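Mongate soup lunches return for the winter

9 December 2022

The Mongate soup lunches are back for another winter, and if you have been missing the chance to sit down with a hot bowl and a neighbour or two, you will be glad to hear that the doors open at noon just as they always did. The first lunch of the season drew a very good crowd, with people still chatting over their tea long after the pans had been washed and put away.

The lunches began as a small affair in the reading room on Prundau Lane, with one pot of leek and potato and a borrowed ladle. They have grown a good deal. Last winter 2196 bowls were served between the first lunch and the last, and the busiest day of all saw 270 people come through, which meant a queue down the steps and a rather hurried second batch of lentil.

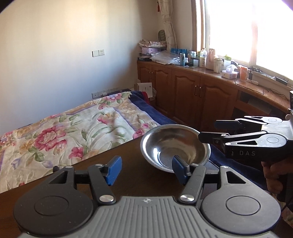 A bowl on the tabletop.

Katalin Illés, who has run the kitchen for the past four winters, has spent a good part of the autumn going through the recipes. The old favourites stay, she is happy to say, and there will be a meatless soup at every lunch from now on. She has also brought in a sour cherry soup from her grandmother's notebook, served cold, which she tried out on friends in August and which went down so well that she means to keep it for the last lunch in spring.

"People ask me for the recipes and I do give them, but I cook for a crowd and I never learned to cook for two," she said. "I tell them to halve it and halve it again, and then to ring me if it goes wrong. Some of them do ring me, and we usually end up talking about something else altogether."

Bread will come once more from the Plondano bakery, which is setting aside a batch of its rye loaf for each lunch, and there will be rolls for those who find the rye a bit much. Anyone who cannot eat wheat is asked to say so at the hatch, where a separate board and knife are kept.

The cost of gas has been a worry this year, as it has in most kitchens, and for a while in the autumn it looked as though the lunches might have to drop to once a fortnight. A sponsored walk along the river to Sani and back raised 706 pounds, and a gift of 400 pounds from a family who would prefer not to be named made up the rest - so weekly it is, right through to the end of March. 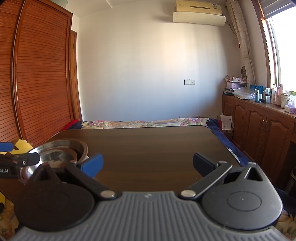

A close view from the gathering in Mongate.

Inger Ketilsson, who looks after the bookings, would like everyone to know that there is no need to book unless you are coming as a group of six or more. There is no set price either. A tin stands by the door and you put in what you can, or nothing at all if it has been that sort of week. She is still short of drivers for the outlying farms, where several regulars no longer have a bus, and would be very pleased to hear from anyone with a car and a free hour before noon.

Lunch is served until two, or until the soup runs out. There will be a break over Christmas and New Year, and the dates are pinned up in the reading room porch. Spare jars with good lids are always welcome and can be left at the hatch.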